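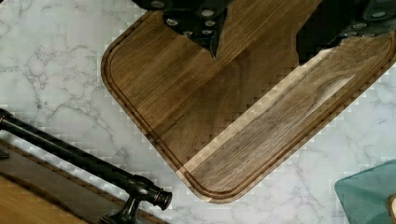

I have wanted a proper walnut board for years, and I am slightly embarrassed by how long I dithered over it. My old one was a thin beech thing from my student days, so warped that it rocked whenever I chopped an onion, and I put up with it the way you put up with a squeaky stair.

What finally won me over was the pale stripe of sapwood running along one side. Some people think of that as a flaw and want their walnut dark all the way across, but I love it – it looks like cream that hasn't quite been stirred into the coffee. The corners are rounded and there's a groove just inside the edge for catching juices, which has already earned its keep with a roast chicken and a great many tomatoes.

My friend Mitali Bhattacharjee (a far better cook than me, and much stricter about her kitchen) gave me a talking-to about looking after it. No dishwasher, no soaking in the sink, and dry it standing on its side. She also made me buy a 500 ml bottle of food-safe mineral oil, which I expect will see me through to retirement. I gave the board three thin coats, left each one to sink in for 8 hours, and wiped off whatever was still sitting on top. The groove needs a bit of patience, as the oil likes to collect there, and I ended up going along it with a cotton bud.

I do still keep a cheap plastic board in the cupboard for raw meat and for beetroot, which I don't trust near anything nice. The walnut one lives out on the marble, and I've promised Mitali I'll oil it again in June.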